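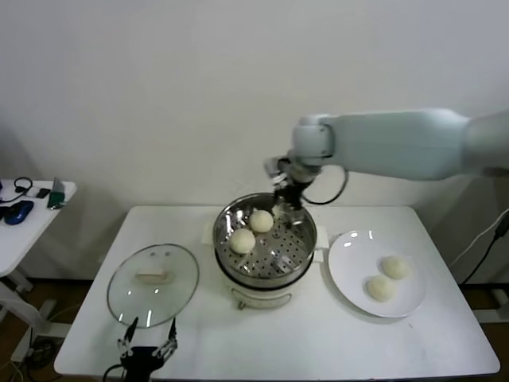
La tarea de los panecillos al vapor es la que más usamos en el proyecto Prata para estudiar cómo un robot aprende a agarrar objetos blandos. El método lo propuso Inmaculada Quintana y consiste en entrenar primero con objetos rígidos y después corregir la fuerza con pocas demostraciones de comida. La dificultad empieza en la vaporera - el borde metálico refleja la luz, y la pinza tiene que bajar por dentro del borde sin tocarlo. Con dos panecillos en la bandeja perforada y otros dos en el plato, el espacio para los dedos ya es distinto en cada agarre.

En esta galería reunimos imágenes del trabajo con el método, que llamamos Ekov. El conjunto completo tiene 3,205 demostraciones, de las cuales 110 son con panecillos. Para la evaluación hicimos 400 intentos, siempre con la misma mesa y con la tapa de vidrio colocada a la izquierda. Fallaron 29, casi todos por un agarre demasiado cerca del borde.

Un segundo resultado nos interesó más que el número de fallos. La política entrenada solamente con objetos rígidos aprieta demasiado y deja marca en la masa. Eusebio Escobar propuso limitar la apertura final de los dedos según el ancho estimado del objeto, y con este cambio las marcas se redujeron mucho.
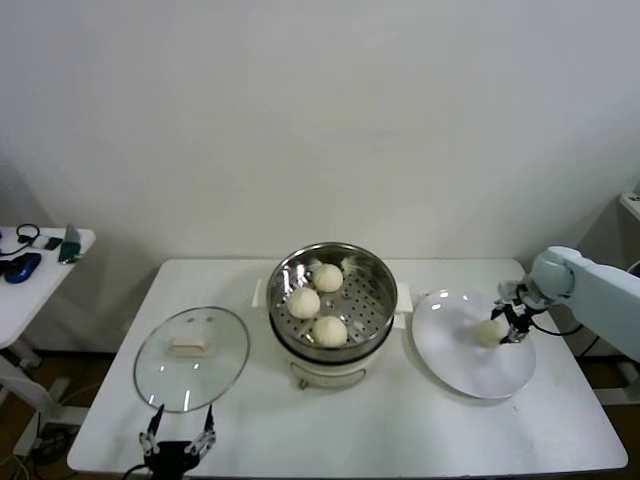 *Panecillo sujeto entre los dos dedos, justo encima del plato; los otros tres están en la cesta.*

La estimación del ancho se hace una sola vez, antes de cerrar la pinza, y no se corrige durante el movimiento. Sabemos que es una limitación. En July probaremos una versión con corrección continua, en colaboración con el grupo de Trorberg.

Última actualización: 8/6/23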